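Home Projects Members Workshop hours Contact

Search this site Enter keywords Go

Last updated: 20 Sep 2023

Koten: teaching an arm to clear up the snack table
Project report by Piret Kļaviņa and Kristaps Mets, Skalby student robotics club 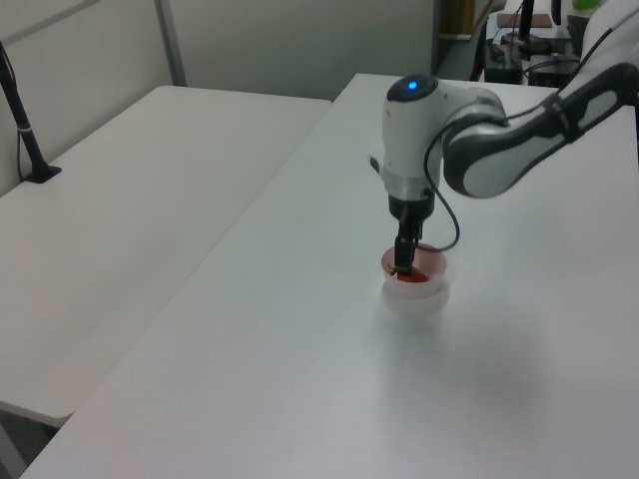 We had wanted to do something with food from the very start, mostly (we may as well admit it) because we are usually hungry by the time the club meets, and also because our first project, which was stacking blocks, had left both of us feeling that if we never saw another block it would be too soon. Blocks are kind to a gripper. They have flat sides and they stay where you put them. Food rolls, squashes and comes in shapes that no one planned, and we thought that would teach us a good deal more, which it certainly did!

The project is called Koten, after the street Piret grew up on, and the aim was simple enough to write on one line of the application: the arm should take a small item of food out of a bowl, or put one into it, without tipping the bowl over and without ruining the food. We used the club's arm with its two-finger gripper, and the small white bowls from the kitchen cupboard, which are light and slide about terribly if you so much as brush the rim.

How we went about it

We split the work in the usual way, with Kristaps looking after the program and Piret looking after the table, the bowls and the notebook, although by the end we had swapped so often that neither of us could say whose job was whose. Each trial began with the bowl near the middle of the table. One of us put the food in, the other started the run, and then we both stood back with our hands behind us, a habit we got from our teacher on the first project and have never lost.

The path of the arm has four parts. It travels over until the fingers are above the bowl, it comes down with the fingers pointing straight at the table, it closes, and it lifts. We spent far longer on the coming down than on anything else. At first we let the arm arrive at a slant, as that made for a shorter trip, but a slanted finger needs more room than a straight one and the bowl is small, so we kept catching the rim. Going in from directly above was slower and much calmer, and we wish we had started there.

The closing was the next trouble. Our first setting came from the blocks project and was far too firm. Kristaps then made it so gentle that things slipped out halfway up, and we went back and forth between the two for several afternoons -- Piret's notebook has a whole page that only says "softer" and "no, harder" down the margin. What helped in the end was closing in two steps, a quick one until the fingers were nearly touching the food and then a slow one for the last bit.

The trials

We ran 42 trials with the final settings, and counted a trial as good only if the food left the bowl, the bowl stayed upright and the food had no mark on it that we could see. By that rule 37 were good. Of the others, 3 were drops on the way up and 2 were bowls dragged along and tipped, both of them on the same afternoon. We think the bowl had been set down a little off its spot that day, but we did not write down exactly where it stood, so we can't be certain. We have since put "check the bowl" at the top of the list in the notebook, in capitals.

We should say that we chose which foods to use, and that we chose ones of a handy size. Grapes were hopeless in the early tests and we left them out of the count altogether. Anybody who reads that score ought to bear it in mind.

Things we would do differently

We would keep better notes from the first day. The early tests were the ones where we learned most, and they are the ones we wrote down worst, so some of this report has been put together from memory and from arguing over tea. We would also try softer fingertips. The team at Uibo lent us a pair to look at, and they were lovely, but there was no time left to fit them and start the trials again, and it didn't seem fair to change the fingers halfway through a count.

Kristaps would like to have the arm find the bowl for itself next time, so that it needn't stand on its spot at all. Piret would like to get the grapes right first -- we have agreed to do the grapes until December and then talk about it again.

Thanks

Our thanks go to everyone at the club who gave up table space for us, to the parents who kept the fruit coming, and to Skernix, who paid for the replacement cable after we wore out the old one. The program and a tidied copy of the notebook are on the shared drive in the Koten folder, and if you would like to try a run yourself, come and find either of us during workshop hours and bring something to put in the bowl.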